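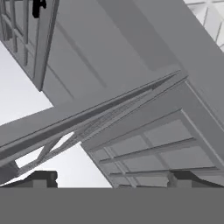
Drisside Recipe Cards, release 2
January 2013

What you get: 2716 recipes typed up from parish cookbooks, one per line, tab-separated. There are 18 columns. You will want four of them.

Sources

Most cards come from the Skokari and Tadadby collections. The Jara box arrived in May, smelling strongly of cloves, and fills the gap under puddings. 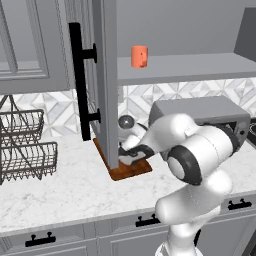
Worktop, board and cupboard door.

Known problems

"A moderate oven" is left as written. So is "enough flour". The column called servings holds whatever the cook put there, including "family" and "not the vicar". Gills and teacups have not been converted, as no two villages agreed on a teacup.

16 recipes are for the same seed cake. They differ in the amount of seed and in tone. Please don't merge them.
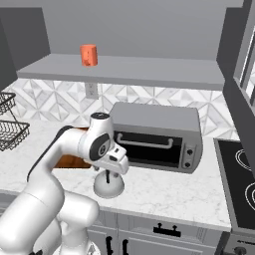 One user of release 1 wrote in to say that the Tadadby parkin has no oatmeal in it and is therefore gingerbread. The title stays, but the notes column now records the objection.

Licence

Copy it, cook from it, correct it. Corrections should give the card number and the old spelling as well as the new.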